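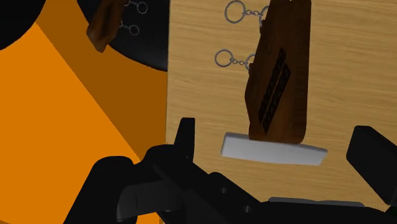
## How does a person become a citizen?

A citizen is a full member of a country. Some people are citizens from the day they are born. Others move to a new country and become citizens later. The second way is called naturalization.

**Who can ask?**

In the United States, most people have to be at least 18 years old. They also need to have lived here as permanent residents for a certain number of years. A permanent resident is a person from another country who is allowed to live and work here for good. The card that shows this is called a green card.

**What do they have to do?**

First they fill out a long form. It asks where they have lived, where they have worked, and what trips they have taken. Then they go to an interview, where an officer talks with them about their answers.

Most people also take a test. One part checks whether they can read, write, and speak English. The other part is about history and government. A person might be asked what Congress does, or why the flag has stripes.

Firouzeh Mirzaei studied for her test at the library in Hetthorpe. She was in a class of 6 people, and they met in the evenings after work. Berkay Duman was in the same class. He practiced writing sentences with his daughter, who is in third grade.

**What happens at the end?**

There is a ceremony. Everyone stands, raises their right hand, and says a promise called the Oath of Allegiance. At the ceremony in Sasville last September, 35 people said the oath together. Each person gets a paper called a certificate of naturalization.

**What about their kids?**

Many children under 18 become citizens when a parent does, if they have green cards and live with that parent. They don't take the test.

**What changes?**

New citizens can vote in elections for president and Congress. They can get a U.S. passport. They can also be called to serve on a jury, a group of people who listen to a court case and decide it.

**Words to know**

- *Oath:* a serious promise said out loud
- *Resident:* a person who lives in a place
- *Ceremony:* a formal event for something important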